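Subject: Re: [homekeeping] Fitted sheets that keep pinging off
From: Piyumi Siddiqui

Merike Hunt wrote:
> Does anyone have a fitted sheet that stays put on a deep mattress?
> Mine comes off at the top corner by 4 in the morning, every time.
> Also, how do you all fold the wretched things? Mine live in a ball.

Oh Merike, I can help with this one! I went through a whole run of bad sheets before I found the grey one I've got now, and I'm so pleased with it that I've been boring the family about it since July.

Measure the mattress first, with any topper on, and then look for a pocket a good bit deeper than that. Mine came from the Pania shop (the one behind the Cerkesum car park) and it goes over the corners with plenty to tuck under. I do the two far corners first, then walk round and pull the near ones down hard. 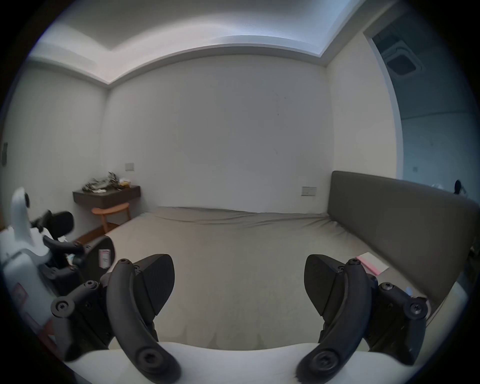
I still get a few wrinkles up at the wall end and I've stopped minding. If yours bother you, smooth from the middle outwards with the flat of your hand before you tuck the last corner — it makes more difference than ironing, which I gave up years ago.

As for folding, hold the sheet up by the top edge with your arms wide and let it drop before you do anything else. You can see straight away which way it wants to hang. Then corner into corner, lay it on the bed, sides in, and fold into thirds. My first 11 goes were dreadful and then one day it just worked!
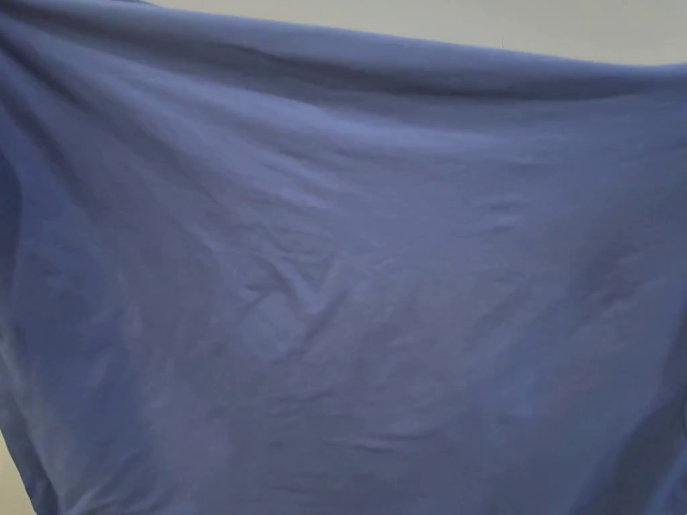 The blue one, held up by its top edge.

Do you know how deep your mattress is? If you post it here I'll look at the label on mine when I next change the bed.

Piyumi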